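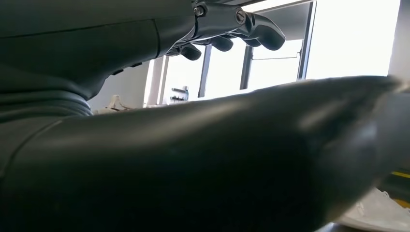 Home Search this site Go
Kitchen | Laundry | Workshop | Garden | Ask Me
Filed under: Kitchen Know-How, Knives & Boards

Looking After a Wooden Cutting Board (So It Looks After You)

I got an email last week asking how I keep my big maple board from going gray and fuzzy, and I started typing a reply and it got so long that I figured it may as well go up on the site. I've had that board since we moved to Zurodau and it gets used every single day, mostly for onions, bread and whatever came home from the market.

First thing, and I know you've heard it, but please keep it out of the dishwasher! I lost a lovely walnut board that way in my first apartment. It split right down a glue line and there was no saving it. Hot water and a bit of dish soap at the sink is plenty. Wash both sides even if you only used one, then wipe it and stand it on its edge to dry. If you lay it flat on the counter the underside stays damp and the board will cup on you, and then it rocks every time you chop.

For smells (garlic is the worst offender at my house) I scatter coarse salt over the board, cut a lemon in half and scrub with the cut side, going with the grain. Leave it 3 minutes, scrape off the gray mush with a bench scraper, rinse and dry. Beet stains fade with the same treatment, though you may need to do it twice.

Now oil. I use plain food-grade mineral oil from the drugstore. Don't use olive oil or whatever is next to the stove, it goes sticky and starts to smell like old crayons. Warm the bottle in a bowl of hot tap water, pour a puddle in the middle and rub it out with a soft rag, edges and ends too. The end grain drinks it up like crazy, so go back over that part. I let mine sit overnight and wipe off what's left in the morning. A brand new board wants two or three coats in the first week, and after that I go by looks. If a few drops of water soak in when they ought to bead up, get the oil out.

If you like a bit of wax on top, melt one part beeswax into four parts mineral oil in a jar set in a pan of simmering water, stir it with a chopstick and let it cool. Mine lives in an old Nusulik mustard jar and one batch gets me through to September.

Fuzzy boards need sanding. Wet the wood lightly, let it dry all the way, then use 120 grit followed by 220, always with the grain. It takes me 45 minutes with a sanding block and the radio on. Wipe off the dust, wash it, dry it overnight and oil it like new.

And when a board has a crack deep enough to catch your fingernail, let it retire from food. My old one is out in the garage under the paint cans, still doing a fine job.

Posted April 21, 2021
Tags: cutting boards, mineral oil, beeswax, stains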